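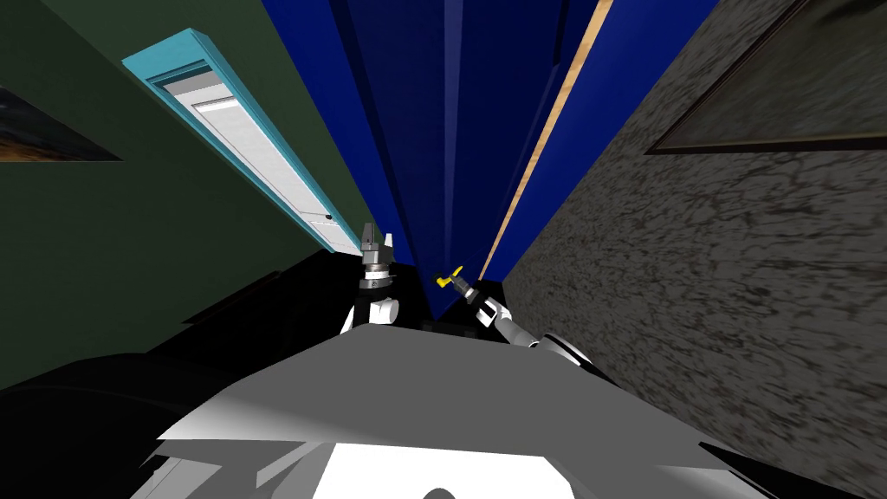 *El pasillo en el simulador: la pinza derecha con la pieza amarilla, la izquierda abierta, y el armario azul delante.*

# Brazos, armarios y dedos: lo que aprendí con un portazo

Llevo desde enero con el Brerklow en casa y hasta ahora solo había escrito maravillas de él. Dobla paños, me acerca los botes y sujeta la linterna mejor que mi hermano. Pues hoy toca hablar del día en que casi me deja sin puerta de armario — y de paso sin uña.

Le pedí que guardara una pieza pequeña en el armario del pasillo, que es estrecho como un tubo. Con un brazo tenía que abrir y con el otro llevar la pieza. En Kotitton, el programa donde ensayo los encargos, había salido bordado. En casa abrió la puerta unos dedos de más, chocó contra la pared y el brazo siguió tirando. Yo, lista de mí, metí la mano para ayudar. ¡No lo hagáis nunca! El brazo soltó de golpe, la hoja volvió con todas sus ganas y me pilló el índice. Una bolsa de guisantes congelados, media tarde de mal humor y un rosco en la pintura que todavía tengo que tapar.

Le mandé el registro a Fiona MacBrayne, que me ayudó a instalarlo, y me lo devolvió con una frase seca: la bisagra del simulador no rozaba y la mía sí. Vamos, que el brazo había aprendido a abrir un armario de mantequilla y el mío tiene más años que yo.

## Lo que hago ahora antes de darle al botón

- **Abro yo la puerta primero, con un dedo.** Si noto un tirón o un crujido, ese día no hay robot, hay destornillador. Las bisagras del mío estaban flojas y un poco torcidas. Un cuarto de vuelta a cada tornillo y una gota de aceite de máquina (el de oliva no, que se pone pegajoso y coge pelusa).
- **Mido el pasillo con la puerta abierta del todo.** El hueco se mide con los brazos extendidos, que plegados caben en cualquier parte.
- **Pongo un tope de goma en la pared.** De los adhesivos de toda la vida. Limpiad antes con alcohol y dejadlo secar bien, que si no se cae a los dos días.
- **Bajo el límite de fuerza.** Venía de fábrica más alto de lo que pide una puerta normal. Ahora, si encuentra resistencia, se para y pita. Pita muchísimo, pero me he acostumbrado.
- **Empiezo con cosas que puedan caerse.** Una esponja, un ovillo, una cuchara de madera. El tarro de lentejas de 600 gramos puede esperar a que el encargo salga limpio 3 veces seguidas.

## Si se queda enganchado

Lo primero es la parada, siempre, aunque parezca que va a soltarse solo. Yo he pegado un trozo de cinta roja junto al botón para encontrarlo sin gafas. Luego cuento hasta diez y miro si sigue haciendo fuerza: parado no significa relajado, y una pinza cerrada puede seguir apretando.

Después sujeto la puerta por el canto de fuera, nunca por el lado de la bisagra, y libero el brazo desde el menú. Nada de palanca con un cuchillo. Ya lo probé con un cajón y ahora tengo un cuchillo de mantequilla con forma de anzuelo.

Y los niños y el gato, en otra habitación con la puerta cerrada. El mío se sienta justo donde va a girar el codo, tiene un talento especial.

## Lo de los ensayos

Mi Kotitton marca 3.815 intentos con el armario, casi todos verdes, y yo me fié del color. Ahora subo el rozamiento de la bisagra y repito, y después giro un poco el armario y vuelvo a probar. Con la bisagra dura falló enseguida, y me alegré: prefiero mil veces que se pelee ahí con la puerta.

Para el rosco de la pintura he comprado masilla Mornia, la de tubo pequeño. Dos capas finas, lija suave entre una y otra y a pintar. Cuando seque la segunda os cuento si se nota.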